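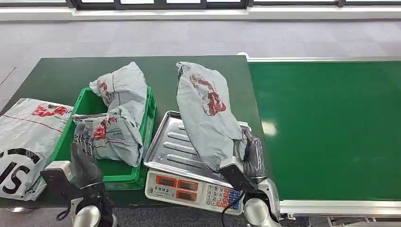
How many examples does a robot need before it can weigh a parcel and pass it along? Karppinen is collecting 600 for its first round, and won't say how it arrived at that number.

News > Automation > Warehousing
2 min read

Thursday, November 1, 2018

Karppinen has begun recording parcel-handling runs at its Grinano site, where a two-handed robot works between a crate of plastic mailers, a weighing scale and a green conveyor belt. Every run is to be saved as an example for Undent, the company's learning system, which is supposed to pick up the job by copying.

The company talks about "real warehouse conditions." That is generous. The mailers are wrinkled and awkward, which is fair enough, but a single table and a handful of parcels is a long way from a loading dock in the holiday rush.

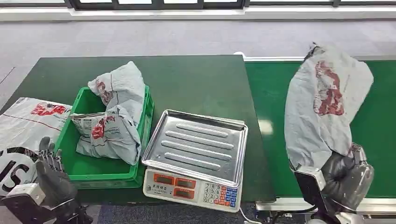
Karppinen also hasn't said how many failed runs get thrown out, or whether Undent will be tested on packages it has never met. A previous batch of 500 examples, finished in March, was announced with much the same confidence. No results from it have been published.

A second site, at Banska, is due to start recording next. Buyers would do well to ask for error rates before they ask for a price.

Contact the newsdesk | © 2018 All rights reserved | Back to top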